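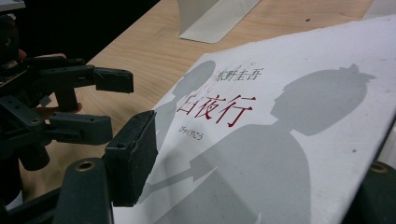 The Left Hand

612 shares | 47 comments

So the thing you need to know about me is that I hold books still. I always have. If a book is lying on a table and I'm going to pick it up with my right hand, my left hand sort of comes along for the ride and rests on the far corner, the way you'd put a hand on a dog at the vet. I didn't know I did this until January, when it was explained to me in a conference room with the lights off.

I worked for Nirnier then, in the old carpet building in Fitevham, in the used books section. Trucks brought in boxes of other people's shelves and we sorted them. The picking up was supposed to be done by Gowda, who was an arm. I don't know why he was called Gowda, it was written on his base in marker when I got there, and it was too late to ask.

My job was teaching him. I had a gripper on a handle, same fingers as his, and I'd squeeze it closed on a book, lift, set the book down, squeeze again, next book. The recordings went off overnight to a company called Ondurau and came back as a slightly smarter Gowda. That was the whole job! I loved it. You could listen to the radio. Bhavana Panicker had the table across from mine and we used to race, which we weren't supposed to do, and she beat me every single day except Fridays, when she was thinking about the weekend.

Thin books were the hard ones. A big fat cookbook you can just grab by the spine like a sandwich. But a paperback lying flat on wood, you have to get one finger under the edge, and it slides away from you, and you chase it across the table looking like somebody trying to eat soup with a fork. We had a whole crate of Japanese paperbacks from an estate and they about killed me. They had slippery covers, all of them. Bhavana could do them one-handed with her chin up, looking at the clock.

I could do them too. I just put my left hand on the corner.

The rule was you didn't do that. I want to be fair to the rule. It was on the sheet taped to the wall, right hand only, keep the other hand off the table, and I had signed the sheet. But when the book starts to slide, your hand goes, and then the book is up and it's a nice clean pick and are you really going to throw that away and start over? I would think, well, it was only a second. Then I would press save.

I pressed save like that 450 times, Mr. Lobo told me later. He'd had somebody go through them.

Okay, so, Tuesday.

Gowda had been acting funny since the weekend. Mostly he was great. You'd pour a tote of books onto his table and he'd go through them like he was dealing cards. But now and then he'd get to a flat one, a thin one, and stop. His fingers would be open right beside it, all lined up, and he'd just hang there. No error, and the green light still on. Muthu Nadar, who ran the cell, would stand outside the fence and say encouraging things to him. After a while the system would time out and a bell would ring, and Muthu would put the cell on hold, go in, turn the book a little, come back out and start him up again.

The thing was, it kept happening, and putting the cell on hold took two people and a key. One of those people was Gülizar Tokgöz, the shift lead, and she had the entire floor to look after plus a truck at the dock. So over the weekend somebody had switched the gate to service mode and left it there. In service mode you could open the gate and Gowda would go slow but he wouldn't stop. I'm not going to say who did it. I've been asked by people with clipboards and I didn't say then either. (It wasn't Muthu. Muthu thought it was in regular mode. That matters a lot to him, so I'm putting it in.)

I was on my way back from the vending machine. I had pretzels. Gowda was stopped over a white paperback, one of the estate ones, hanging there with his fingers open, and the bell hadn't gone off yet. Muthu was tired of waiting for the bell. He opened the gate, stepped in, and reached across to turn the book, and because he's a careful man he put his hand flat on the corner first so it wouldn't slide.

And Gowda went.

I've told this a lot of times now and people always want him to lunge. He didn't lunge. It was the smoothest pick I ever saw him do. He came forward, slow, one finger down and under, and closed, like he'd been waiting politely for somebody to hold the door. It was my pick. I recognized it. I can't explain that any better, but you know how you can tell your sister's walk from a block away? I was standing there with a pretzel halfway up, watching my own wrist do its little roll at the end, the one I do because of an old volleyball thing, and Muthu's two fingers were in there with the book.

He didn't yell. He said "Oh," in a very quiet voice.

Then Gowda started to lift.

I hit the red button. I'd like to tell you I was brave about it, but it's just that I was walking past it, it was right there at hip height, and I hit it with the pretzels. The bag exploded. We were finding pretzels under that fence for weeks. Gowda stopped with Muthu's hand a few inches off the table, still holding on, and it turned out nobody had ever told either of us how you get the fingers open once the power's off. Gülizar came across the floor at a dead run and did it with a hex wrench she had on her key ring. She was talking the whole time in a regular voice about her nephew's birthday cake, and I don't think Muthu even noticed when his hand came free.

One finger broken and one bruised black. He got a splint and a week off and a fruit basket.

The conference room was two days later. It was me, Gülizar, Mr. Shenoy from upstairs, and Krishnamoorthy Lobo, who had come out from Ondurau with a laptop and a cold. I had never met him. I'd pictured somebody younger. He turned the lights off and played one of mine. Number 1619, it said in the corner.

There was a table and a book, and my black fingers coming in from the side. The book slid a little. Then my left hand floated in and settled on the corner, pink and enormous, with the chewed thumbnail, and the fingers closed.

He played another one. Same thing. He played thirty-two of them and didn't say anything until the end, and by then I was crying, but quietly, because of Mr. Shenoy.

"So he learned what you showed him," Mr. Lobo said. He blew his nose. "For a flat book, first there is a hand. Then you close. No hand, he doesn't know what comes next. He waits for it."

"He was waiting for me," I said.

"For a hand," Mr. Lobo said. "Any hand."

I've thought about that more than is good for me. All that weekend he was hanging there over the slippery ones with his fingers open, and we all thought he was broken.

"We should have caught it," Mr. Lobo said. "There's a check on our side for hands. It was looking at the first part of each clip and yours comes in late." He seemed very unhappy about it. He ate one of the mints off the table and put the wrapper in his pocket.

Mr. Shenoy wanted to know how long it would take to remove me. That's how he said it. He meant the recordings, I think. Mr. Lobo said they'd pull every flat pick I'd ever made and train again from Bhavana's, and it would be three days, and Gülizar said the gate could stay locked for all three of them and after that she'd be holding the service key herself, and if the trucks backed up to the highway they could back up to the highway. Mr. Shenoy wrote something down.

I wasn't fired. I got a letter. I went back to my table with my left hand in my apron pocket and Bhavana didn't race me, and that was so much worse than the letter. On the second day she came over with a roll of blue tape and taped the pocket shut with my hand in it. I had to ask her to scratch my nose. After that it was a little better.

Muthu came back the next week and went straight to the cell. New Gowda was running. He tested the gate, opened it, watched everything go dead, closed it, opened it again. He must have done that for ten minutes. Then he started him up and we both stood at the fence and watched him come to a thin one.

He did it Bhavana's way, quick, sort of a flick under the edge. The book slid and he went after it and got it on the second try. There was no wrist roll. I looked for it on the next one, and the one after that, and Muthu asked me what was the matter, and I said nothing, did he want some pretzels.

He said he'd take them if I opened the bag.

Share this story | 612 | Save | 88

3 of 47 comments shown

dockside_marlene
I used to run a stamping press and we had a gate like that. The switch was "temporarily" in the wrong position for most of a year. Had to get up and walk around after the hex wrench part.

pk_reads
The nephew's cake!! I want a whole story about Gülizar please. Also I just caught myself holding a magazine still with my left hand.

tomas in shipping
Good one. One nitpick, a fenced cell should have a hold-to-run pendant in service mode so it can't move unless somebody's squeezing it. But I have also worked in places where somebody zip-tied the pendant, so maybe not a nitpick.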